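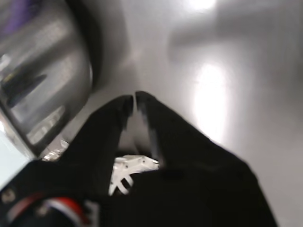
The fault that stopped work at Skirkatness for most of a winter was worth a few millimetres. A gripper told to be open was sometimes a little less open than it believed, and for a long time the only sign was a faint tick when metal met plastic.

Skirkatness is the kitchen-handling project run by Dadumberg, a small firm that rents one long room above a print shop. Its aim is modest. The arm is meant to pick up pots, bowls and produce in a kitchen and put them where a cook would want them, on steel, under ordinary overhead lights. Steel is hard on robots. It throws light back at the cameras, and a polished pot beside a polished surface gives the software two sets of reflections to sort out.

So when the arm began brushing against pots in September, the team blamed its vision. They dimmed the lights and moved them. They retrained the part of the software that guesses where a rim is. The contacts dropped off for a fortnight and then came back.

The incident report, which Dadumberg has let us read, lists 3,576 grasp attempts over the period. In 114 of them the fingers touched something they should have cleared. Most were harmless. Seven ended with a pot pushed along the surface, and one ended with a pot on the floor, close to the feet of a technician who was reaching for a cloth.

That last one changed the mood. The pot was empty and the technician was unhurt, but the arm had kept going. It should have felt the resistance and stopped. It carried on for another second and a half, pushing at the place where the pot had been, until somebody hit the red button.

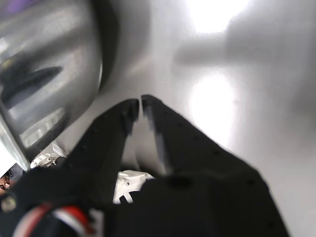 Why didn't the arm stop by itself?

Because the stop depended on a reading from the finger motor, and that reading was wrong. The small plastic linkage on the test gripper had worn at one pivot, so the motor could turn slightly without moving the fingers. The controller, built on a board Dadumberg calls Bellamy, took that free movement as proof that nothing was in the way. By the time the slack was used up and the load began to climb, the check had already passed.

The wear itself was ordinary. Printed parts wear, and the team had a drawer of spares. What had gone wrong was the inspection. The linkage was due to be looked at every 10 days, and the checklist asked whether it was cracked. It wasn't cracked. Each person who filled in the sheet answered truthfully and moved on to the next line.

There was a second problem, and the report is blunt about it. Bellamy kept a record of every contact, but filed the light ones as noise. The threshold had been set early in the project, when the arm was handling foam blocks and a nudge meant nothing. It was never changed when the work moved to metal. Anyone who had opened the full log would have seen the contacts bunching up on one side, always when the gripper came in close to a curved wall. The daily summary showed a clean run.

Dadumberg shut the project down for roughly seven weeks. The first of those went on arguing. Some of the engineers wanted a metal linkage and a quick return to work. Others said a stiffer part would hide the same mistake for longer, and that a gripper which can't tell when it has hit something has no business near a person, whatever it is made of. The second group got their way, more or less.

The arm now checks finger position from a separate sensor, made by a supplier called Cuteck, and compares it with what the motor claims. If the two disagree by more than a millimetre, everything stops and has to be restarted by hand. Light contacts are reported in the summary, in the same type size as everything else. The checklist asks for the play in the pivot to be measured and written down as a number.

Testing has also been made slower and duller. New grasp routines are tried first on a bench, with toy food and light cookware, before the arm is allowed anywhere near the steel. The emergency stop has moved to within reach of whoever is standing closest. 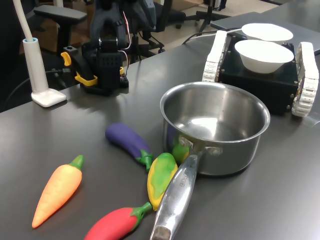 Toy vegetables, a saucepan and a tracked robot carrying two bowls share the table with the arm.

There have been false alarms. The new sensor dislikes moisture, and on humid days the arm has halted with its fingers in mid-air and nothing near them. The engineers find this irritating, and one proposal to widen the tolerance to two millimetres has been turned down twice. It will be looked at again once there is a full season of data.

The worn linkage is in a labelled bag pinned above the bench. Held between finger and thumb it looks perfectly sound, and you have to wiggle it to feel the play.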